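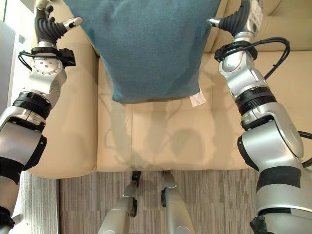 How long does it take to get a two-armed robot to tidy up a chair?

Since March, in our case, and we're into September now. That includes six weeks waiting on a wrist joint.

Thread, for the three people who asked and the one who was being polite.

1/ Quick recap for newcomers. Shared workshop, Mandolcombe, second bay past the kiln. Two arms, two hands, two legs. The project is called Pliseo. I didn't pick the name and I've stopped correcting people who think it's a pasta.

2/ The job we gave it: pick up the cushion, put it back on the armchair the way a person would. We chose this because it sounded easy. I'd like that on the record.

3/ Cushions are awful. A box has corners. A box stays where it is when you squeeze it. Squeeze a big teal cushion and it goes somewhere else, usually between your fingers, and whatever shape your software believed in is gone.

4/ So it's a two-handed grip, one hand each side, thumbs pointing in. For a long time we tried one hand on top, like a claw machine. Same success rate as a claw machine.

5/ The fuzz is its own problem. Light patches where the nap lies one way, dark where it lies the other, and every time a hand brushes it the patches move. Our edge finder was extremely interested in those patches. It would've made a fine carpet critic.

6/ Next it got interested in the care tag. Little white tag, high contrast against beige leather, basically a lighthouse. For a whole evening the right hand wanted the tag and nothing else. I suggested scissors. Eirlys Gwilliam said if we cut off everything the robot found confusing we'd be left with a floor.

7/ She fixed it by masking small bright blobs below the cushion's lower edge. Took her 30 minutes. I had been on it for two evenings and had a spreadsheet.

8/ Shadows: yes, also. The arms throw soft gray shapes over the seat and the old planner treated them as things to avoid, so the robot was politely steering around itself.

9/ Someone will ask about the cables. The loops at the wrists are that big on purpose. We ran them tight in April, it looked gorgeous, and the left one pulled out of its connector the first time the wrist rolled. Ugly loops stay.

10/ Numbers, because Eirlys says threads need numbers. 3,318 logged grip attempts since the new hands went on. 2,693 counted as good, meaning both hands on and still on when we checked. The rest are filed in a folder with a rude name.

11/ A good grip is not a good placement, before anyone gets excited. Placement is the next thing. So far its taste in cushion angles is what I'd call hotel lobby.

12/ The controller board is a secondhand Herell and it's been fine. The first one was a Beyene and I'd rather not talk about the first one.

13/ To the person asking if it could do a fitted sheet: please leave.

14/ Next up: finger pads with more give, slower thumbs, and a second cushion in some other color so we find out how much of this only works on teal. I have a bad feeling and a bet with Eirlys. Loser vacuums the gray carpet.

15/ Grip code goes up once I've taken the swearing out of the comments. Might be a while, there's a lot of comments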